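Passei boa parte de novembro a fazer o orçamento da nossa segunda estação de recolha de dados e prometi a mim próprio que desta vez deixava tudo escrito. Na primeira não deixei, e quando chegou a altura de repetir a compra andei a abrir mensagens antigas à procura de preços e de nomes de fornecedores.

Para quem chega agora: trabalho numa equipa pequena que treina robôs para pegar em objetos e arrumá-los. A maior parte do que fazemos é repetir a mesma tarefa muitas vezes, com coisas diferentes, e gravar tudo. O que se segue é o que aprendi a comprar para isso. Serve para equipas do nosso tamanho. Uma fábrica tem outras contas.

## O robô foi a parte fácil

Tínhamos três propostas em cima da mesa: uma da Roko, outra da Clasard e uma terceira da Golob, que chegou fora do prazo e que mesmo assim lemos. A da Roko era a mais barata no papel, mas deixava de fora a instalação e a segunda garra. A da Clasard trazia tudo incluído e um contrato de manutenção que não se podia separar do resto. A da Golob ficava a meio e tinha a vantagem de usar os mesmos conectores que já temos na primeira estação.

Ficámos com a Golob. A Lumturie Jurić, que trata da parte elétrica, fez uma folha com tudo o que teríamos de comprar a mais em cada caso, e os adaptadores, sozinhos, comiam a diferença de preço da Roko. Se estiverem a comparar propostas, façam essa folha antes de falar com quem assina. Eu fiz depois e tive de voltar a explicar tudo.

Na negociação só conseguimos duas coisas: um conjunto extra de dedos para a garra e a entrega dividida em duas partes, para não termos caixas no corredor durante semanas. O desconto que pedimos foi recusado.

## O que ficou fora da primeira folha

A minha primeira versão do orçamento tinha 17 linhas. A que foi aprovada tem 65. Quase nada do que entrou pelo meio é caro, mas somado dá um valor que já não se resolve com a caixa pequena.

O que mais me custou ter esquecido:

- cabos de alimentação com comprimento suficiente para a posição real da mesa, e não para a da planta;
- calhas e fita para prender cabos ao chão;
- discos para as gravações, que enchem mais depressa do que eu tinha calculado;
- panos para cobrir as mesas, e outros iguais para trocar;
- uma segunda fonte de alimentação de reserva;
- transporte, que duas das três propostas indicavam como "a combinar".

Os discos merecem uma nota. Eu tinha feito a conta com as gravações comprimidas, mas durante algum tempo guardamos também os originais, até alguém os rever. Quem for planear isto deve perguntar primeiro quanto tempo ficam os originais guardados e só depois escolher a capacidade.

Outra nota sobre as mesas. Na primeira estação comprámos uma bancada boa, pesada, com altura fixa. Trabalha-se bem nela, mas mudá-la de sítio obriga a parar uma manhã. Para a segunda pedi mesas mais simples, que duas pessoas conseguem deslocar. A Alico tinha-as em armazém e entregou sem custos de transporte por termos encomendado também as prateleiras.

## Objetos e recipientes

Esta é a rubrica que mais discussão deu. Quem vê o orçamento de fora estranha que se peça dinheiro para brinquedos, e eu próprio pus a linha no fim da folha, onde chamava menos a atenção. Foi um erro, porque acabou por ser a primeira pergunta da reunião.

Reservei 600 euros para objetos e recipientes. Parece muito para o que é, mas o valor tem de cobrir a compra inicial e a reposição. As peças macias deformam-se, as bolas com picos perdem picos e há sempre alguma coisa que rola para debaixo de um armário e só aparece na mudança seguinte.

Compramos por tipo de superfície e de forma, sem olhar muito ao tema. Precisamos de coisas redondas que fogem, de coisas felpudas que a garra esmaga, de coisas duras com arestas e de coisas transparentes, que dão trabalho às câmaras. As caixas de cartão com um buraco no tampo saem mais baratas do que qualquer recipiente de plástico e podem ser de cores diferentes, o que nos dá jeito para distinguir os destinos.
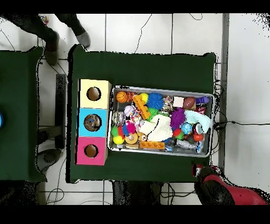 O pedido inicial era de 40 objetos novos. Mantive esse número e juntei uma verba para repor durante o ano, em vez de comprar tudo de uma vez e ficar com sacos guardados. Também passei a pedir pelo menos dois exemplares de cada objeto que usamos muito. Quando um modelo deixa de se vender, o substituto nunca tem bem o mesmo tamanho e as gravações antigas deixam de ser comparáveis com as novas.

Para os tabuleiros, a recomendação é escolher um modelo e não mudar. Os nossos são de metal, com rebordo, e a altura desse rebordo conta bastante quando a garra tem de ir buscar uma peça encostada ao canto. Comprem sobressalentes na mesma encomenda.

## O que ainda não está fechado

Falta decidir o contrato de manutenção. A Golob propõe uma visita por semestre e eu preferia pagar por intervenção no primeiro ano, para perceber o que avaria. A Lumturie acha que devíamos aceitar a visita, porque a calibração feita por nós demora mais do que gostamos de admitir. Provavelmente tem razão, e o valor cabe na margem que deixei.

Falta também a iluminação. A sala tem luz de teto suficiente para trabalhar, mas muda bastante entre as nove da manhã e o fim da tarde. Pedi preço para dois painéis e para estores. Se os estores saírem mais baratos, começamos por aí e os painéis passam para o orçamento seguinte.

Quando tiver as respostas, atualizo este texto com os valores. A folha das 65 linhas ainda precisa de uma limpeza antes de a poder partilhar, mas quem a quiser pode pedi-la nos comentários.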